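PC refurb bench – safety and inspection check
Bench 2, Thursday round. Done by: Roy Rowbotham. Copy to Keith Blackburn

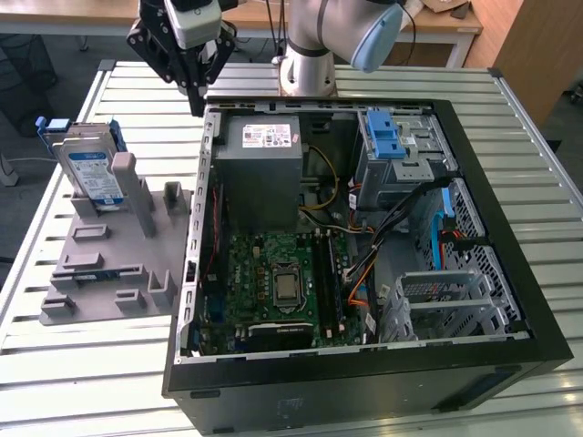

Status is OK / FIX / N/A. Comments short pls, Carol types these up.

BEFORE OPENING THE CASE
Mains lead out, not just switched off – OK
Power button held 8 seconds after unplugging – OK
Wrist strap on and clipped – FIX. Strap OK, clip is loose. Spare in Harvey's drawer, need a new one ordered
Drinks off the bench – OK (moved one coffee, mine)
Asset sticker matches job sheet – FIX. Sheet says Rana batch, sticker says Flisar. Asked Soon-im, waiting

TOWER ON ITS SIDE, PANEL OFF
Case sits flat on the slats, no rocking – OK
Side panel stored upright, not on floor – OK
Power supply label readable – OK. Do NOT open the supply, ever, goes to Zalberg for disposal if bad
Cables clear of processor and memory before lifting anything – FIX. Power bundle hangs right across the middle, tie back first
Memory seated, latches shut – OK, pushed each one to check
Processor bracket locked down – OK
Expansion card screw tight – FIX. Was finger tight only, done
Blue SATA cable, no kinks or nicked ends – OK
Dust in the vent holes – FIX. Blow out outside, not in here, Keith has complained twice allready
Sharp edges on drive cage – OK but watch knuckles

DRIVE AND SMALL PARTS
Drive in its slot in the holder, not loose on the bench – OK
Blue carrier clip not cracked – OK
Loose boards handled by the edges – OK
Wipe record signed before drive goes back in – FIX. Not signed. Nothing leaves until Soon-im signs it

BENCH AND FLOOR
Aluminum slats, screws fallen between – FIX. Two found, put in tray. Check under the bench aswell
Extension lead not across walkway – OK
Extinguisher tag in date – OK, next due March
Wallero lamp arm tight – N/A, away for repair

Re-check the FIX lines before next shift – Harvey to initial.
R.R., 6 August 2026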